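Wooden tray or plastic bin for the toddler table?

Thu 22 November

marlowe_mom
Okay, I need opinions before the in-laws get here. We finally cleared the white table in the den for my two-year-old, and I put a shallow wooden tray on it so the toys have a home. My husband says the tray is pointless and we should get one of those deep Nirkholm bins and be done. I love the tray! He can see what's in it (well, when he puts anything in it) and it looks nice. But toys end up all over the table anyway — blocks, round things, you name it.

pegboard58
Team tray. We had a deep bin for a year and everything at the bottom might as well have been in the attic. My daughter would dump the whole thing to find one block. Shallow is the way to go.

tincan_ray
Disagree. A tray holds six toys and then you're buying a second tray. Ours was a Lacroix, cost me $51, and it turned into a mail tray by January. Get the bin and teach him to dump it on a rug.

marlowe_mom
Ray, you're not helping my case lol. 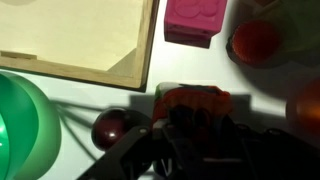
Tray on the left, toys everywhere else.

pegboard58
Cute! I like the pale bottom on that tray. Does the pink block have a number on top? We had some like that and they were the only ones mine would put away, she liked lining them up along the rim.

tincan_ray
Nice tray, I'll give you that. But the big green thing would eat half of it. Where does that go?

marlowe_mom
Okay, fair, the green one is a problem. It might have to live on the shelf. I'm not giving up the tray over one toy though!

quiltlady208
Why not both? Bin under the table for the big stuff, tray on top with a few things you swap out on Sunday night. Mine played longer with less out. Just put felt dots under the tray if it slides.

tincan_ray
Both is how you end up with my garage.

marlowe_mom
Going with both. Sorry Ray — I'll order the bin tonight and see if the green thing fits.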